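Workshop notebook -- small blocks and the laying-out board
April, started 9.40

Continued from the previous page, where I wrote about the glue for the board. The clamps came off last evening and the joints have held. I pressed along each one with my thumbnail and found only one place, near a corner, where the nail catches. It will need a little more scraping but I do not want to take the whole surface down again.

The strips are from the Ivdale offcuts. I had sorted them by colour before gluing, then I mixed them up again when I turned the pile over, so the pinker pieces are not together as I had planned. I have decided to leave it. For the customer at Jondport it is only a surface to put the blocks on, and a board in one even colour would perhaps look like a shop counter.

No oil yet. I tried oil on a scrap of the same wood and it became much more yellow than I like, and then the yellow blocks would be difficult to see on it. Wax on the second scrap was better -- almost no change in colour, but it feels slippery under the fingers. To be tried: one thin coat of wax, rubbed very well, left until the next day.

11.15

Blocks put out on the board to look at the colours together. Until now I had seen them only in their boxes, one colour in each box, and this gives a wrong idea.
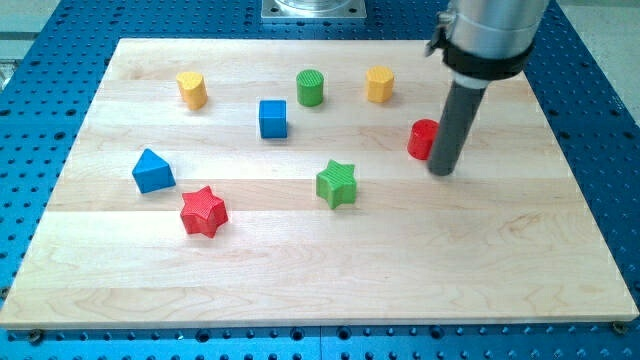 Board on the blue perforated table, with blocks from the set. 

The blue is good on this wood and I will not touch it. The green also. The red is a strong colour and it takes the eye first, but in a set for small children I think this is allowed. My doubt is with the yellow-orange. The top face is lighter than the side on the piece with the rounded, heart-like top, and I would like a child to be able to say one name for the colour without thinking. I have written to Xiong to ask if the pigment can be changed a little towards yellow. If it costs more, we keep the present one.

The fine lines on the top faces I like. They help the fingers to know which side is up, and they take away some of the shine. The sides are smooth. In the Malldale set all the faces were smooth and the blocks slid from each other when stacked.

Stacking to be tested after lunch: cube on cylinder, then cylinder on cube, then the hexagonal prism with each. The stars I leave for the last, I am not sure that they need to stack at all.

14.30

Stacking done for the cube and cylinders, no difficulty. The hexagonal prism is also fine when it stands upright. With the stars I can put a cube on top, but the points stick out past it and a sleeve would catch there. I would round the points by 2 mm more. To be drawn before the next order.

Box size checked again. Inside height is 78 mm and this is enough, with the felt at the bottom. The label still has the old number, the correct one is 1398. Please do not use the labels from the upper drawer -- I have put them in an envelope and marked it.

Remaining: scrape the corner joint, wax, ask Jondport if they want the board packed separately.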